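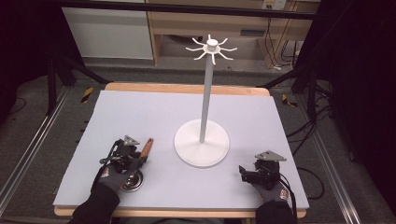

Flistden Kitchenware Terms

Version 13. Maintained by Chukwu for the Ultusbridge catalogue.

Contents
A word list of 2000 household item names in British English, one per line, UTF-8, tab separated.

Fields
id, term, plural, group, note. The note field may be empty.

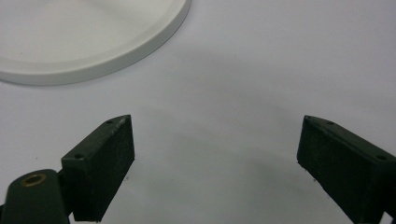 Group "flatware, round": white, raised rim.

Splits
1000 terms are checked against the Bimau spelling list. The rest are unchecked. Terms longer than 80 characters were dropped.

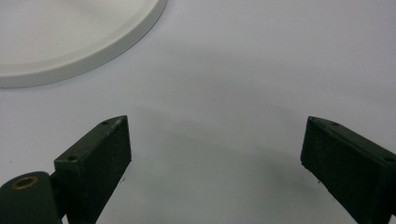
Same group, pale inner floor.

Known issues
"Dish" and "plate" overlap. Plurals of compound terms are inconsistent. Regional names are missing before the February release.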